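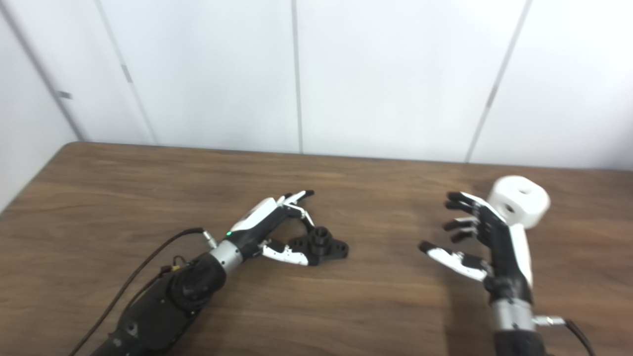

Checked by Tala Hattar. Comments by Munther Awwad marked MA. Two-arm bench, parts handling, October round.

This checklist covers the bench where the two-handed robot does small-parts work for the Gudby shop. It follows the same order as the lathe and drill press sheets. The question from the shop was whether the robot can take over sorting and setting out brackets, and after that some of the home-type chores on the Sellero list (wiping, folding, putting dishes away). The safety items come first and the chore items after.

SECTION A. BEFORE POWER

A1. Table is stable and does not rock when leaned on.
Result: Pass.

A2. Tabletop clear of tools, cups, rags and paper. Only the parts for the task may stay out.
Result: Pass on second look. A hex key was found near the far edge and put away.
MA: Same thing last round. Please put a hook on the outside wall for it.

A3. Cables at both wrists seated and not pulled tight at full reach.
Result: Pass, with comment. The cable on the left arm runs in a loop outside the forearm. It has slack at full reach but can brush the tabletop when the arm is low. Watch for wear.

A4. Stop button within reach of the person standing by.
Result: Pass.

A5. Wall panels closed and latched.
Result: Pass.

SECTION B. POWER ON, NO TASK

B1. Green light on at each hand.
Result: Pass, both hands.

B2. Each finger opens and closes fully without sticking.
Result: Pass on the left. On the right, the thumb was slow on the first two closings and normal after that.
MA: Log it. If it is slow again next round, the hand comes off for service.

B3. Arms hold position when the task is paused.
Result: Pass. Held for 13 minutes with no drift that we could see.

B4. Hands stop before touching each other when both are sent to the middle of the table.
Result: Pass.

SECTION C. THE WORK

C1. Picks up a black bracket lying flat and sets it down in a new place.
Result: Partial. Out of 50 tries, the bracket was moved without a drop often enough to be useful, but too many were set down on the wrong side. The flanged base is thin and the fingers have trouble getting under it. When the thumb goes to the raised round part first, the grip is much better.
MA: Then it should go to the raised part every time. Ask Nasrallah whether that can be fixed in the setup. 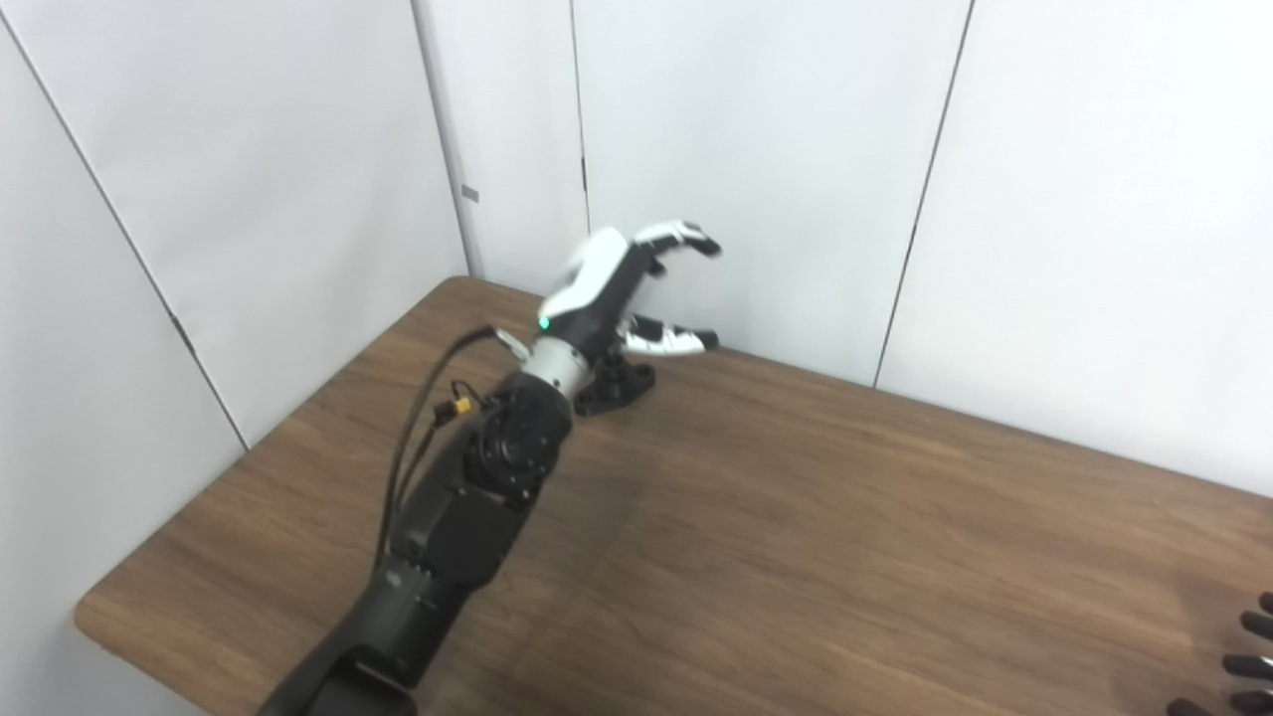 C2. Does not push a part toward the wall while reaching for it.
Result: Fail. Parts near the far edge get nudged until they touch the panel, and then the hand has no room to close. The person standing by had to move the part back by hand, with the arms paused each time. Until this is fixed, keep parts in the near half of the table.

C3. Handles a round part without letting it roll.
Result: Pass if one hand blocks it. Fail with one hand alone.

C4. Passes a part from one hand to the other.
Result: Partial. Slow, but no drops in the last run. A person does the same pass without looking.

C5. Keeps up with the shop's rate for a shift.
Result: Fail. The Sadolstead order is 4000 brackets. One person at the sorting bench did 215 before lunch and was also answering the phone. The robot did not come close.
MA: Agreed on the result. I would still let it run in the evening on a small tray, with someone present.

SECTION D. HOME CHORES (SELLERO LIST)

D1. Wiping a flat surface.
Result: Not tested. Wet cloths are not allowed near the wrist connectors until we have covers.

D2. Folding a hand towel.
Result: Not tested on this bench.

D3. Putting dishes away.
Result: Not tested. I do not see a reason to try plates while C2 is a fail. A plate pushed against a wall will chip or go over the edge.
MA: Plastic ones could be tried after C2 is cleared. No glass.

SECTION E. SIGN-OFF

Bench is cleared for supervised use with brackets and round parts. It is not cleared for unattended use. It is not cleared for home chores of any kind.

Open items: hook for the hex key (A2), left cable wear (A3), right thumb (B2), grip setup (C1), far-edge pushing (C2), wrist covers (D1).

Repeat Sections B and C after any change to the hand setup. Section A is done every morning before 8:00 and initialed on the card by the door.

T.H. / M.A.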